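Masking the gripper out of wrist camera images

Tevthorpe docs > Perception > Tutorials
Last updated March 2020

If your camera is mounted on the wrist, the gripper is in every image it takes. The segmentation node doesn't know that. It will report the fingers as objects, and the planner will then try to avoid them, which usually ends with the arm refusing to move at all. This tutorial shows how to build a static mask for the gripper, add a second mask for the finger travel, and drop the images that are too blurred to use.

You will need Tevthorpe 4 or later, a recorded bag from your own arm, and the Fluva viewer. The steps were written for a two-finger gripper. If you are running the Gusent driver, start it before you open the viewer or the joint topics will be missing from the list.

Step 1. Record a short bag

Move the arm slowly over the work surface with the fingers open, then stop and close and open them a few times. Do this over a plain area and again over a cluttered one. You want 300 images or more. Save the finger position topic along with the images. Step 3 depends on it.

Step 2. Build the static mask

Open the bag in Fluva and choose Tools, then Static Mask. The tool compares all the images and keeps the pixels that hardly change. The bracket normally comes out cleanly because it is dark and never moves relative to the camera. Metal fingers are harder. They pick up light from whatever is around them, so the same pixel can be nearly white in one image and grey in the next.
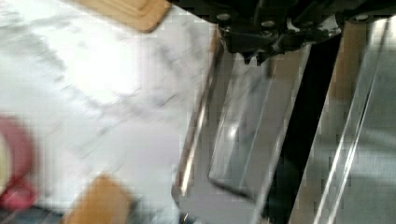 Wrist view over a marble countertop, fingers open. Note the long bright streaks on the right finger.

With a result like this the automatic mask tends to have holes along the reflections. Fill them by hand with the polygon tool. Draw slightly outside the metal edge – four pixels is enough – and save the result as gripper_static.png in your config folder.

Include the gap between the fingers only if you never need to see through it. For top-down grasping we leave it unmasked, even though it is often so dark that very little can be detected there. Do not try to mask the shadow that falls on the surface. It changes shape with height and with the lamp, and a mask big enough to cover it would hide too much of the counter. Raise the detector's minimum contrast instead:

min_contrast: 18

If pale surfaces still give you false edges, turn down the exposure on the camera before you touch this number again. Glare on a white countertop can't be repaired in software once the pixels are clipped.

Step 3. Add the finger travel mask

The static mask is only right for one finger position. Choose Tools, then Travel Mask, and pick the finger position topic from your bag. Fluva will sort the images by opening width and ask you to outline each finger at the widest and narrowest setting. It interpolates the rest. Check a few positions in the middle, where the error is largest. The outline should still cover the finger tips.

Step 4. Reject blurred images

Fast wrist moves smear objects on the table until their edges are no use for pose estimation. The fingers move with the camera, so parts of the gripper can look fairly sharp in an image where the table is badly blurred. A blur score taken over the whole image will let these through. Set the score to use the unmasked area only:

blur_region: unmasked
blur_threshold: 300

Play the bag again and watch the reject counter. Our test bag had 1840 images and almost 300 were rejected, nearly all during the long swings between pick positions. If yours rejects images while the arm is standing still, the threshold is too high.

Step 5. Load the masks

Add both files to perception.yaml and restart the node:

masks:
 static: gripper_static.png
 travel: gripper_travel.json

Known problems

The travel mask is one image behind when the camera runs faster than the joint topic. Set sync_mode to nearest.

Masks made before the August release were stored upside down and have to be exported again.

If you use the Nautiyal planner, clear its obstacle map after loading a new mask. It keeps old finger detections until you do.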